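I've worked in the linen room at the Hilthorpe conference center for a while now, and people keep asking me what the machines changed. Short thread, mostly about hours and who does what.

When I started, the Mullemness contract meant 200 tablecloths on a busy morning, all sorted and folded by hand. Then the center bought a Tsoukalas folder. It feeds, folds and stacks. One person loads it and one person checks.

Our record since then is 1,273 pieces in one shift. That was in August, with both big halls booked. Before the folder we would have needed the evening crew for that.

No one was let go. The evening crew did get smaller, though. Two people left on their own and the jobs were never posted. I think that should be said when management says "no job losses."

The folder also changed what hurts. It used to be my wrists and thumbs. Now it's my feet, from standing at the feed end. We asked for mats in the spring and got them 3 months later.

The part I didn't expect was the talking. Four people around a folding table talk all day. Two people at opposite ends of a loud machine don't. New hires used to learn the job that way, and now they get a binder.

The other half of the job is surfaces. Meeting room tables get written on, on purpose or not, and marker takes longer than coffee. Last month's list had 181 tables on it. That work is slow and it's hard on the shoulders.

So table wiping is the job the Woseck trial is about. Marker on a white table, blue cloth, robot.

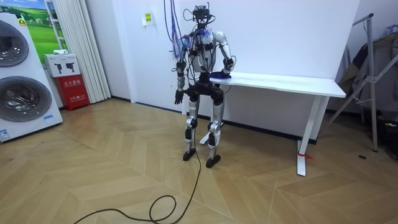
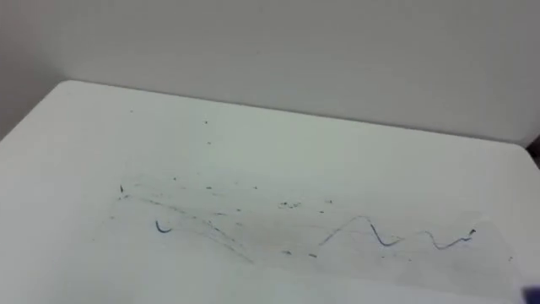
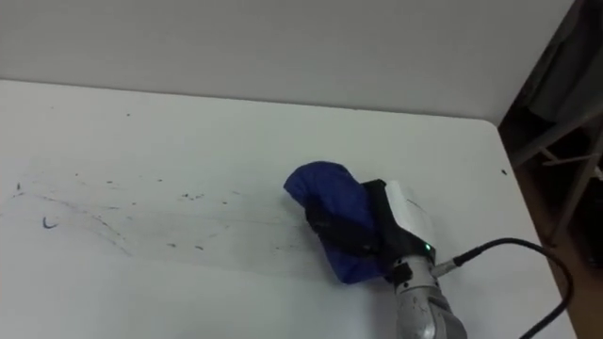 My view is that I'd hand over the tables before I'd hand over the folding. Leaning across a wide table all afternoon is the worst thing we do, and I don't know anyone on the crew who would miss it.

What I want in writing is where those hours go. With the folder, we were told we'd get time for repairs and stain work. We got some of it. Most of it went to covering the smaller evening crew.

I'd also like one of us trained on any new machine from the first day. With the folder, a jam meant waiting for a technician, and the linen piled up while we stood there. Now three of us can clear it and we rarely have to call.

I've asked for both things to go on the agenda for the next crew meeting. If you work somewhere that has been through this, tell me how your hours changed and whether the pay grade moved. Ours hasn't.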